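Home | Forums | Members | Search | Log in

Facilities and Workplace Automation > General Discussion

Are machines ready for routine bench and household chores?

g_palma
Posted 09/11/2019
Colleagues, our department has been asked to submit a position on whether automated equipment could take over a portion of the light work in our building: clearing benches, sorting small parts, putting away cups and trays in the staff kitchen. The building has 1820 square meters of usable floor, most of it shared. I would appreciate the views of members who have direct experience. Sales literature is not what I am seeking.
Gervasio Palma, Building Services

C. Halliday
In my view the answer is no, at least for the kitchen. We reviewed an offer from Hurkine in July. The unit performed well with items placed in fixed positions. When our staff placed the same items as people ordinarily leave them, the operator had to step in repeatedly. We declined the offer and have seen no reason to reopen the matter.

umaldonado
I must disagree with the previous member. A dishwasher is a machine that performs a household chore, and so is a floor scrubber. The question should be which chores, and under what conditions. Our shop has used a Brudora feeder on the packing line for two years. It sorts fasteners into bins every working day and requires one person to refill it. The purchase was approved on ordinary cost grounds.

C. Halliday
A feeder handles one kind of part in one orientation. Mr. Palma's inquiry concerns mixed objects on a table. I would ask that the two cases be kept separate.

G. Flanagan
I believe both members are partly correct. Rigid objects with a clear place to go are within reach today if the work area is controlled. Cables are another matter. A cable does not keep its shape when it is picked up, and it tends to catch on whatever lies next to it. Our technicians can clear a tangled board in minutes, and I have not yet been shown a machine that I would leave alone with the same job.

Two arms appear to be the minimum for this class of work, with one to hold and one to pull or place.

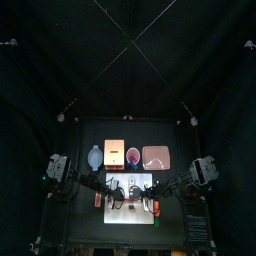 Lighting also deserves more attention than it receives in most proposals. Glossy trays and translucent cups can confuse a vision system that handles matte boxes without difficulty. Any bidder should be required to demonstrate with the client's own objects, under the client's own lights, and with a member of the client's staff setting the table.
Gráinne Flanagan, Technical Services

umaldonado
I accept the point on cables. I do not accept that it settles the larger question. Very little of the work in a typical building involves cables.

u.navarrete
In ours it involves little else. We quoted a trial with Phan at up to 885 dollars per week, with supervision by our own staff in addition. At that price a part-time assistant was the sounder choice, and the assistant also answers the telephone.

g_palma
I thank all members for their replies. I will recommend that sorting of small parts be considered for a trial and that the kitchen be left out of the request. If any member holds a written acceptance test for mixed objects, I would be grateful for a copy by private message.

Related threads
Fomemico cart: service intervals
Acceptance testing for sorting equipment
Bench lighting and glare
Cable storage in shared workshops

Contact the moderators | Terms of use | Copyright 2019 | Back to top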